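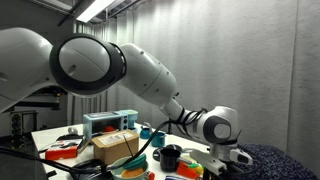

Photo: Szu-yu Shih

Keeping a shared work table usable when four people need it

Posted in Home & Workspace > Shared Spaces
August 24, 2018

araceli_o
Hi everyone, long-time reader and only an occasional poster, so please be gentle with me! I share a studio with three other people. Two of us sew, one repairs old radios, and one does bookbinding (gorgeous work, I'm always stealing glances). We have one big table between us, and for the past year or so it has been the cause of nearly every cross word in the place.

The trouble is that all our jobs take days. If I pin a coat lining and then have to clear it off for somebody else's glue-up, I lose most of an evening getting it back to where it was. But if I leave it, I'm the person hogging the table. We tried a sign-up sheet in May and it lasted about 2 weeks. How do the rest of you manage? I'm open to anything short of moving out – I love these people and the rent is good.

Araceli Olvera

scmak
Oh, I feel this one in my bones. We had the same thing at the pottery, and what saved us was trays. Big flat ones, the kind bakeries use for bread. Every person gets two, and whatever you're working on lives on a tray from the start. When your time is up you lift the whole business onto a rack and the next person slides theirs in. I paid 40 dollars for our rack, secondhand, and it has outlived two kilns and one marriage (mine, and I'm much happier, thank you).

It won't work for a coat lining laid out flat, I realize. Could you pin onto a sheet of foam board and carry that instead? My sister does it with quilts.

Su-chen

Skenora
Going to disagree a little with Su-chen, with love. Trays are wonderful for small things, but they let people keep unfinished projects forever. Our rack filled up in one winter and then the overflow went right back on the table! I'd go with a clear table at the end of the day, every day, no exceptions. It sounds harsh and people grumble for a month, and then they start planning their work in pieces that fit an evening. I'm a faster sewer for it.

araceli_o
Skenora, I hear you, but the bookbinder has things in a press overnight and the glue doesn't care about our rules. I did measure for foam board last night and it would just about go through the door if I tip it. Su-chen, how does your sister keep the pins from falling out when she carries it?

scmak
She pushes them in at a slant and says a small prayer. A layer of old wool blanket over the board helps too, it grips the fabric nicely.

And Skenora, the rack only fills up if you let it! We put a date on each tray with masking tape. Past a month, it goes home with you.

kuo_basement
Sumaiya Debnath here, from the model railroad crowd. We've had a communal table for longer than I care to say and my advice is to look at the cords first. Soldering irons, lamps, the iron for pressing, they all get strung across the middle and then nobody can move anything without unplugging somebody else. We screwed a power strip under each long side and gave every person an outlet of their own. I'd say half of our arguments went away that same week.

Also, how deep is your table? Ours is 80 inches long but it was far too deep, and anything in the middle turned into a graveyard. Siu-fong Pan, who built it for us, came back with a saw and took a foot off. Best thing we ever did.

Skenora
A foot off! I'd cry. I would never cut a table down, you can always use the middle for a shelf. A low one, on little legs, with thread and tape and scissors on top and everyone can reach from both sides.

kuo_basement
We tried the shelf. It collected mugs.

araceli_o
We already have a mug problem, so maybe no shelf for us. But the outlets I love, and I'm bringing that up at supper tomorrow. The radio fellow has an extension cord that goes right under my chair and I've been too polite to mention it for months.

Here's where I think I've landed, tell me if it's silly: foam board for me, two trays each for the others with Su-chen's tape dates, and one end of the table kept for the book press so it never has to move. The other end gets cleared every night, which I hope will make Skenora proud.

Skenora
It does, a bit! I still give the trays until Christmas.

scmak
Pay her no mind, dear. Go look at restaurant supply places for the rack, and take a tape measure with you. I didn't, and we had to take our door off its hinges to get it in.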